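Home | Guides | Spares | Forum | Contact

We use cookies to keep this site working. Accept | Settings

Pokport Shape Board - Set-up Guide
Section 3: Getting the board ready for play

You're nearly there, and this is the fun part! A well-laid board makes every game that follows smoother.

1. Lay the board flat on a steady table. Bare wood should face up.
2. Press gently on each corner. If it rocks, turn it a little and try again.
3. Wipe the top with a dry cloth, going along the grain.
4. Stand the cylinders on their flat ends, then add the cubes. Leave plenty of space between them for your first game.

Note: the grain differs on every board - streaks, swirls, the odd small knot - and we love that. None of it affects play.
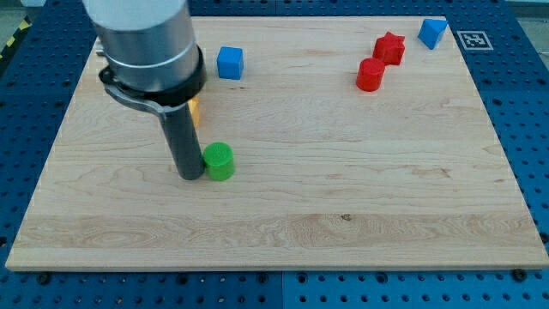 How do I get a sticky mark off the wood?

Use a barely damp cloth, rub lightly along the grain, and let the board dry flat before you put any pieces back.

5. Choose a starting piece. Green is a lovely one to begin with, as it shows up so well against pale wood.
6. Slide it slowly, keeping it upright, and try not to nudge its neighbours.

Caution: never soak the board or leave it on a radiator. Wood bends, and a bent board is no fun at all.

Comments (3)

Marwa Bouazza: Step 2 sorted my wobble, thank you!

Teemu Keskinen: Do spare cubes come in blue only?

Concetta Rizzi: We're up to 21 slides without a knock. My son wants 100.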